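Filed under: Standards & Practice

Who Signs Off on the Kitchen Robot?

The safety lead at Zollura has read 38 sets of rules for home robots. She says most of them could be cut to a page. "They tell you to assess the risk," she says. "Fine. Then what? Who looks at the assessment? What happens if it's bad?"

Her company tests household machines for makers who want a report to show buyers. She was candid about the business. A maker pays, a maker picks the date, and until last June a maker could also pick which chores got tested. She now refuses that last part, and says it has cost Zollura work.

I asked whether the new Brandwood code, which she helped draft, is any better. She laughed. "It has 341 clauses and 11 of them matter." The rest, in her view, cover labels and paperwork. I wondered aloud why she had put her name to it, and she took a while to answer. "If I'd walked out, it would have been three."

Her main complaint is with clean test kitchens. A robot that can butter toast on a bare bench has shown very little, she says, and a real counter is crowded. The code asks for "typical household clutter" and leaves the maker to decide what that means.

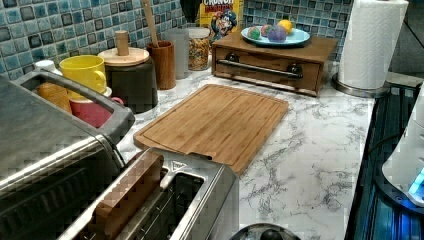 What a fair test looks like

She wants a toaster with something other than bread in the slot – a block of wood, say – and mugs sitting on top of the toaster oven. "Put a cord where a cord would be. Then ask the machine to make breakfast and see if it stops."

Stopping is the part she cares about. Prieto, a rival lab, runs 500 trials and publishes a success rate. She doesn't think much of the number. A machine can score well and still do something stupid near a hot element, and the score won't tell you.

I'm less sure than she is that any test bought by the maker can be trusted, hers included. She didn't argue. A town scheme in Tosomthorpe has tried paying for its own tests, with the results open to anyone who asks. She would like to see that copied, though she doubts the makers will send their machines.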